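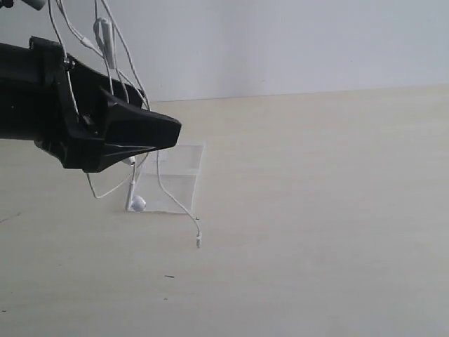
By Ibsa Tufa

Povport gripper rental - common questions

What do I get in the box?
The black two-jaw gripper, a mounting plate, one cable and a printed setup sheet. The arm is separate. If you don't own one, Hinrichs rents them by the week.

Can it handle thin, floppy items?
Yes, with limits. Earphone cables are a fair test. The jaws will hold several strands at once, but the rest of the cord hangs where it wants, and the earbud and plug end up at different heights. Getting all of it into a clear bag takes more planning than lifting it.

Do bags need to be held open?
Usually. A small plastic bag can stand on its own flat bottom, but the top tends to close. We sell a bag stand for $80.

How long is the rental?
Nine days at the least. The base price is $200, and shipping from Skorkow is extra.

Can I buy one outright?
Yes, for $3,000. Rental fees from the past month come off the price.

Does it work with my software?
It works with the Busmont controller and anything that accepts the same commands. Ask Detlef Lenz at the service desk before you order if you are not sure.

What if a jaw gets scratched?
Light scratches are normal wear. Cracked jaws are charged at cost.

When is the next batch available?
October. Orders are filled in the order they come in.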